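Notebook, handheld demo collection, Skanance rig
November, Tuesday, started 9:40

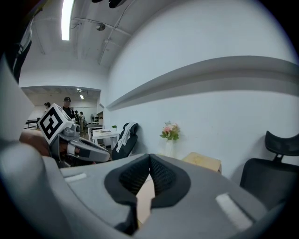
Continuing from yesterday's page. Two-handed sessions today, left and right grippers both in hand, marker cube on the left one. Operator stands. Goal is to find out why the relative pose between the two hands drifts in the episodes we exported last week, and whether that set can be kept.

Count going in: 723 episodes in the Dirnari store, all from the handheld grippers. After the length filter and the tracking filter, 665 survive. I went through the rejected ones by log only. Most fail on tracking loss longer than the limit. The rest are short takes where the operator pressed start twice.

Checks before recording:

Finger width calibration, both hands. Open fully, close fully, three times each. Right repeats well. Left reads slightly open when closed. Re-zeroed and it went away, came back after an hour. Suspect the pad mesh has shifted at the edge. Will re-glue tonight, not between episodes.

Clock offset between hands. Clapped the fingers together in view of both and compared. Within one video period. Fine.

Map. Walked the mapping loop slowly at chest height, then once lower over the tabletop. First attempt would not close the loop. Second did. Overhead pipes and the door edges give plenty of features. The long white wall gives very few, and if I turn to face it up close the tracker has little to hold on to. Need to write this into the operator sheet: start the loop facing the doorway and come back to the doorway.

People in the next room do not seem to matter. I ran one map with traffic through the door and one without, and the residuals are close enough that I would not pick between them. Keep asking people not to stand right in the opening anyway.

10:55. Handover task. Pick up with left, bring both hands together over the table, pass to right, place. This is where the drift shows. With the hands apart, relative pose from the two maps looks reasonable. As they come together the transform walks off, and on replay the robot's fingers would meet off center. Sesgate controller tolerates a little of this, then the force limit trips and it parks.

Tried using the cube as a correction. When the right camera sees the marker face, take the left pose from the tag and blend it in. When it does not, coast on the map. Problem is angle. If the left wrist rolls outward the patterned face turns away and there are not enough usable corners. Operators do this without thinking, since it is the comfortable way to hold the grip. Two options:

a) tags on more faces of the cube, with a known layout
b) tell operators to keep the wrist rolled in

Going with (a). Telling people how to hold their wrists makes the motion stiff and it shows in the trained policy, which copies the stiffness.

Also noted: exposure. The ceiling light is in view whenever the hand tips back, and auto exposure pulls down until the dark parts of the tag and the black fingers merge. Locked exposure on both hands. Tag detections recovered. The far room now comes out darker, no loss to us.

1:30. Recorded 100 handover episodes with exposure locked and the blend on. Rejected 3, all from the operator losing grip on the part and starting over inside the same take. Those should be split at capture. Added a foot pedal to the wish list.

Compared with teleop. Same task through the leader arms on the Rengifo bench this afternoon, short run only. Trajectories are cleaner and there is no pose problem at all, the joint angles are just there. It is much slower per episode and operators overshoot at the pass, then wait, then correct. The policy learns the wait. For handover I still prefer handheld. For the insertion task I would stay with teleop until the drift is fixed.

Replay on the arms, 4:15. Took a handful of the new episodes and ran them open loop at half speed, nothing in the fingers. Meeting point looks good on all but one, where the tag was out of view for most of the approach. Consistent with the above.

Decision on the old set: keep the single-hand episodes, mark the two-hand ones as no-handover and leave them out of training for now. Do not delete. If the multi-face cube works, it may be possible to estimate a correction from the stretches where the tag was seen.

To do
Re-glue left finger pad, re-zero, check again cold in the morning
Print new cube, measure the face offsets properly before mounting
Operator sheet: doorway start for the map, exposure lock, one attempt per take
Log the blend weight per time step so we can see when it is coasting
Ask for the bench again for a longer teleop run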